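News > Campus Operations > Water and Plumbing

October | Posted by the Building Services news desk

Mixing valve replacement at Grustdale moves to second phase

Replacement of the hot water mixing valves in the Grustdale residence buildings will move to its second phase this month. The work covers bathroom sinks and showers in six buildings. Kitchens and laundry rooms are on a separate line and are not affected.
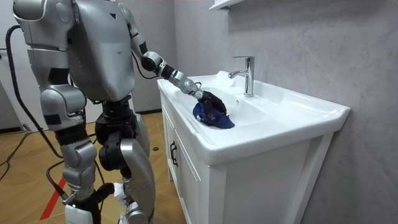

Building Services, Plumbing and Water Systems Group

The existing valves blend hot and cold water before it reaches the faucet. They were installed when the buildings opened and rely on a wax element that expands and contracts with temperature. As the element ages it responds more slowly, and mineral scale on the seat keeps the valve from closing fully. Residents notice this as water that swings between warm and cool during use, or as a long wait for hot water in the morning.

In the first phase, the valves were replaced in two of the six buildings. The contractor, Ait Ali, also fitted check valves on both supply lines at each mixing point. Without a working check valve, cold water can cross into the hot line when pressures differ, and the fault then shows up several rooms away from its source. A number of old service requests in the two buildings were closed after the crossover points were found.

The second phase covers the remaining four buildings, starting with Revness Hall. The replacement unit is the Tallosel cartridge valve, which can be serviced from the front without removing the valve body. Strainers are built into both inlets and can be cleaned with the local shutoffs closed.

Water will be shut off one riser at a time. Each riser serves a vertical stack of bathrooms, so rooms directly above and below one another will lose water together while neighboring rooms on the same floor may still have it. A shutoff is planned to last three hours. Notices will be posted on the floor and at the building entrance with the riser letter and the start time. The riser letter is printed on the inside of the access panel in each bathroom and is also listed in the room record on the housing portal.

Residents are asked to clear the cabinet or floor space below the sink before the posted time and to leave the shutoff handles as they find them. Faucets should be left in the closed position during the shutoff. If a faucet is left open, it will run unattended when the riser is refilled.
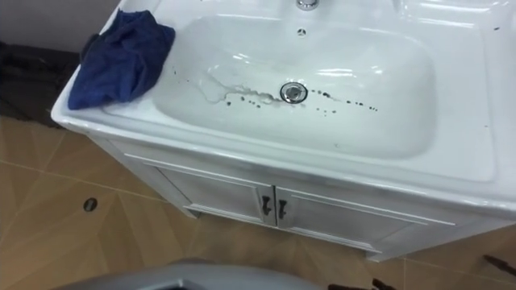 After a riser is refilled, the lines will hold air and loose sediment for a short time. Crews will flush from the lowest fixture to the highest before handing the riser back. Residents should then run the cold side first with the aerator removed, followed by the hot side, until the flow is steady. Aerators unscrew by hand in most rooms. Where one is stuck, a service request should be entered and the faucet left alone, as the threads on older spouts strip easily under a wrench.

Outlet temperatures will be set by the crew at each valve and checked with a probe thermometer after the water has run long enough to stabilize. The reading is recorded against the room number. A second reading is taken with a neighboring fixture open, to confirm that the valve holds its setting when supply pressure drops. Valves that drift will be adjusted on the spot or replaced, and the riser will stay on the open list until all readings are in.

The storage temperature in the boiler rooms will not change. Hot water is stored and circulated at a higher temperature than it is delivered, and the return line is monitored for heat loss. Insulation on the return piping in Revness Hall was found to be missing at several hangers and will be replaced during the same shutoffs.

Drain work is outside the scope of the contract. Slow drains, loose stoppers and leaking traps should be reported through the normal request form with the fixture type and location. Requests received before the riser shutoff will be assigned to in-house plumbers where possible, so that the same room does not have to be entered twice.

Bathrooms on the ground floor of Revness Hall will be done last. The access panels there are behind tile, and the openings have to be enlarged before the new valve bodies will fit. The tile work will be scheduled separately, and a notice with the riser letters will be posted once the panels have been delivered.

Related items
Riser shutoff notices: how to find your riser letter
Boiler room inspection completed at Grustdale
Laundry room supply line repairs
Changes to the plumbing service request form
Aerator cleaning and replacement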